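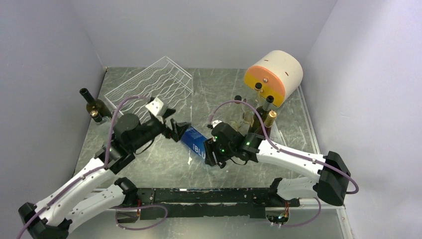
Why does marble have lines in it, a reader asks, and does somebody paint them on?

No one paints the lines on real marble. They are part of the stone, and they go down into it, so if you cut a block in half you find more of them inside. The lines are called veins. To see how they get there, you have to start with a different rock, called limestone.

Marble starts in the sea

Many sea animals have shells. Clams and snails have them, corals build hard skeletons, and there are tiny living things with shells too small to see without a microscope. Most of these shells are made of a mineral called calcite or one very much like it. A mineral is a solid material found in nature. Rocks are made of minerals, in the way that a cookie is made of flour, sugar and butter.

When the animals die, their shells drop to the sea floor. Waves break many of them into bits. More shells fall on top, and over thousands and thousands of years the pile gets very thick. The bottom of the pile is squeezed by the weight of everything above it, and the bits get stuck together. Now it is rock. This rock is limestone.

The limestone under the town of Brudov was made 300 million years ago. The sea there was warm and only 40 feet deep. There is no sea near Brudov today, but people still find shell shapes in the rock beside the road.

Search
Enter a word or topic
Go

How limestone turns into marble

The outside of the Earth is made of huge pieces called plates. They move very slowly. When two plates push against each other, the rock between them can be folded, crushed and carried deep underground. Mountains are often made this way.

It is hot deep underground, much hotter than your oven at home. The rock is also being pressed from all sides. The limestone doesn't melt, but the tiny bits of calcite inside it change. They grow into new crystals that fit tightly together, like the pieces of a jigsaw puzzle. The old shell shapes usually disappear. When this has happened, the rock is marble.

A rock that has been changed by heat and pressure is called a metamorphic rock. You say it like this: met-uh-MOR-fik. The word comes from Greek and has to do with changing shape. A caterpillar's change into a butterfly is called metamorphosis, and you can see that the two words are related.

Melted rock can make marble too. If hot melted rock pushes up close to limestone, it bakes the limestone next to it. This kind of marble is often found in a band around the place where the melted rock cooled.

Where the veins come from

Pure marble is white. Most marble is not pure, though. The old sea floor had other things mixed in with the shells, such as mud, sand and the remains of plants. These were squeezed and heated along with everything else, and as the rock bent and folded they were pulled out into streaks and swirls.

Other veins were made later. Rock underground can crack when it is pushed hard. Water moves through the cracks, and this water has minerals dissolved in it, the way salt is dissolved in sea water. The minerals come out of the water and stick to the sides of the crack. After a long time the crack is full. If the mineral filling it is calcite or quartz, the vein may be white. A dark stone with white veins was often cracked and filled like this.

The color of the rest of the stone depends on what was mixed in:

Gray or black comes from carbon, which is left behind by living things.
Red, pink, yellow and brown come from iron. It is the same metal that makes rust.
Green can come from a mineral called serpentine.

Getting it out of the ground

A place where stone is dug up is called a quarry. The quarry at Skeveck is cut into the side of a mountain and looks like a giant set of stairs. The workers go up and down on a metal staircase with 200 steps.

They cut the marble with a long loop of wire that has bits of diamond on it. The wire is threaded through holes drilled in the rock, and a machine pulls it around and around. Water is poured on the wire to keep it cool and to keep the dust down. A single block from Skeveck can weigh 32 tons. It is taken by truck to a workshop in Tistberg, where big saws cut it into flat sheets called slabs. The slabs are then rubbed with finer and finer grit until they shine. The quarry closes in winter and opens again in March, when the road is clear of ice.

What people use it for

Sculptors like marble because it is softer than many other rocks and can be carved into small shapes such as fingers and curls of hair. Builders use it for floors, stairs and walls. Ground-up marble goes into paint, paper and even some kinds of toothpaste.

Lemon juice and vinegar are bad for marble. They are acids, and acids dissolve calcite. A spill can leave a dull spot on a shiny marble counter. Rain is slightly acid too, and old marble statues outdoors slowly lose their noses and the writing on their bases.

Is it real?

Lots of things have a marble pattern but are not marble. The pattern may be printed on plastic, on paper or on a floor tile. Look for a part that repeats. A printed pattern often shows the same vein again a little farther along, and in real stone no two veins are exactly the same. You can also look at the edge. In real marble, a vein that reaches the edge keeps going down the side. Touching it may help as well, as stone often feels cold to your hand.

Try it

You need a piece of white chalk, a spoonful of vinegar and a small dish. Some chalk is made of calcite and some is made of gypsum, so check the box or ask an adult. Put the chalk in the dish and drip the vinegar on it. If it is calcite, you will see small bubbles. The bubbles are carbon dioxide, the gas that makes soda fizzy. People who study rocks do nearly the same test on limestone and marble, with a stronger acid.

Words to know

Calcite: the main mineral in limestone and in most marble.
Metamorphic rock: rock changed by heat, pressure or both.
Quarry: a place where stone is cut or dug from the ground.
Slab: a flat, thick sheet of stone.
Vein: a streak of a different mineral or color running through a rock.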